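Thursday, 19 Dec 2024

Up at six, two degrees outside. Heating on at the second attempt. I bled the line again and wrote the pressure on the card inside the boiler door, same as last week.

Morning on the Haddad invoice. The total is short by 158 and the error is in the carriage, which was entered once for two deliveries. Sent a corrected copy to Rami Zein before ten. No reply by evening.

Afternoon on the laundry and the loose stationery. Order of work as agreed with Bent Thoroddsen: cloth first, small items after. The cloth heap is mixed, mostly white, with gray and a bit of yellow in it. Sorting by color is quick. Sorting by weight of fabric is slow, and I would drop it if the list did not ask for it. Crumpled pieces take longer than I allowed for. An edge has to be found before anything can be folded, and on a pale cloth against a pale floor the edge is hard to see. I noted 25 minutes for the heap in the plan. That figure needs to go up.

Stationery: blue clipboard, pencil, the little car eraser in pink and yellow. The clipboard goes flat at the bottom of the tray, pencil alongside, eraser last — it rolls under things if it goes in early.

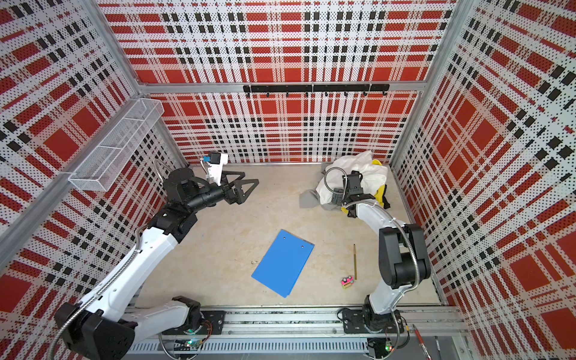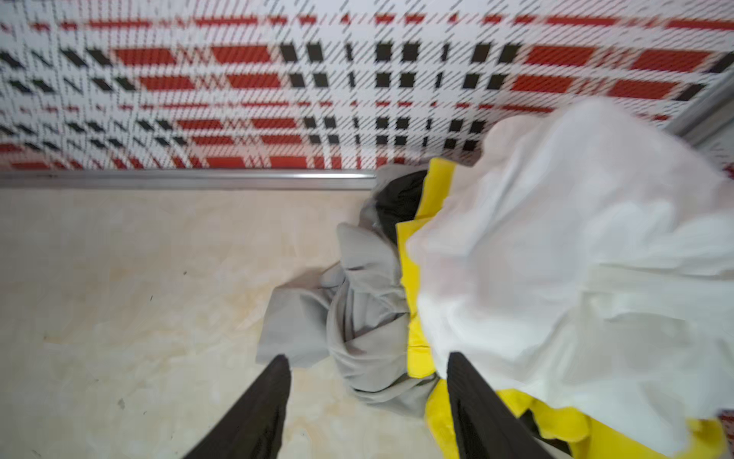
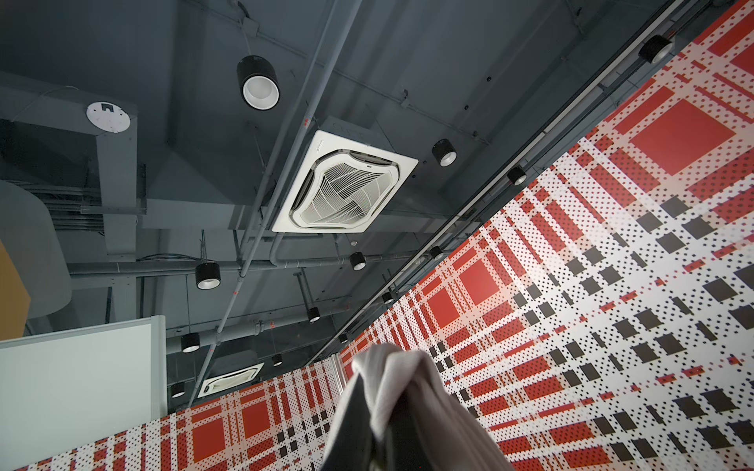
Laundry and stationery, first picture; the heap against the plaid wall, second; a light gray cloth lifted, with the ceiling units behind, third.

The plaid is still too busy for my taste. Bent likes it. A plain wall would make small items easier to find, and I have put that in the March list under Kinach, who quoted 246 for plain panels and have not withdrawn the price.

Asked again about the ceiling units. Navard will service both on one visit if we book before the new year. Filters are extra.

Supper late, lentils. Read half a chapter. To do tomorrow: ring Hakance regarding the hooks, buy pencils, amend the 25 minutes.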